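Visit notes, Judden open lab, Eltavside, 1/17/21

I went to the Judden open lab in Eltavside to compare hand-held grippers. We have been using one model for most of a year at Remodmont, and it was time to see what else people are working with before we order more. The lab is on the second floor of a converted office building. Visitors sign in downstairs, get a sticker, and are walked up in small groups.

Veronica Toma runs the lab and gave the introduction. She kept it short. Judden records people doing ordinary handling jobs with grippers held in the hand, one in each, and the recordings are used to train arms later on. The open lab is mostly for people who already do this and want to try different finger pads, springs and camera positions before spending money.

## The gift box station

I spent most of my time at one table. The task was to handle small hair accessories in an open gift box, using two grippers. It sounds easy. The box has walls on all sides and a lid standing up at the back, so there are only a few angles you can come in from, and the two tools get in each other's way.

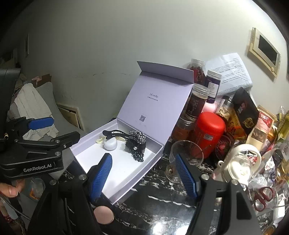
My first attempts were poor. I came straight down with the jaws fully open and hit the wall of the box with the outside of one arm. Veronica told me to close the jaws halfway before going in, then open them only as much as the item needs. That helped a lot. Each visitor got 20 tries per setup, and by the end of my first set I was no longer touching the walls much.

Claw clips were the easiest items for me. They are stiff and have plenty of edges, and the ribbed pads held them well even when I picked them up off center. Fabric was harder. A gingham bow folds when you press on it, and if you only catch the top layer it slides out on the way up. The way to do it is to push down slightly, close slowly, and wait a second before lifting.

The other thing I noticed was the weight. The tools feel light for the first few minutes. After nearly 75 grasps across the different setups my wrist was tired, and I was starting to twist my elbow out to make up for it. Veronica said they switch operators often for that reason, and that tired operators make recordings with a lot of small corrections in them.

## Pads and springs

We tried two pad types. The ribbed one is softer and wraps a little around whatever it is holding. The flat one, which Judden gets from a supplier called Wyss, is firmer and gives a cleaner feel on hard plastic, but I dropped fabric with it more often. I would pick the ribbed pad for mixed items and keep a flat set for small hard parts.

The trigger spring matters more than I expected. The stiff spring gives good feedback, and you can tell when the jaws have met something. The light spring is easier on the hand. Veronica's group uses the light one for long sessions and the stiff one for training new people, and I think we should do the same.

Changing pads took me a few minutes with a small screwdriver. One of the screws was tight and I had to ask for help with it. I would like a pad that clips on - nobody there had one.
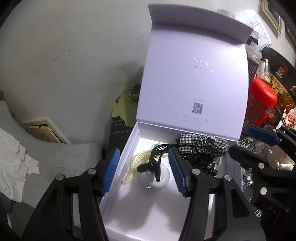 Do you need two grippers for a job like this? For single stiff items one is enough, but with fabric or tangled pieces the second gripper saves time by holding things in place.

## Camera position

The last comparison was camera height. With the camera set low and close to the jaws you get a good look at the contact, but anything tall in front of you blocks the rest. With it set higher you lose some detail at the pads and gain a better idea of where the other tool is. For two-handed work I preferred the higher setting. We watched several clips from both on a monitor, and it was much easier to follow what was going on in the high ones.

## What I am taking back

- Ribbed pads for general use, one flat set to keep on hand.
- Light springs for recording, stiff springs for training.
- Camera at the higher setting for anything two-handed.
- Shorter turns, with a change of operator after 26 grasps to start with. We can adjust from there.

Veronica offered to send us 200 of their sample recordings so we can check them against our own format. I have asked for a mix of box tasks and open table tasks. The next open lab is in April, and she said there should be a newer controller to try by then. I have put my name down for it.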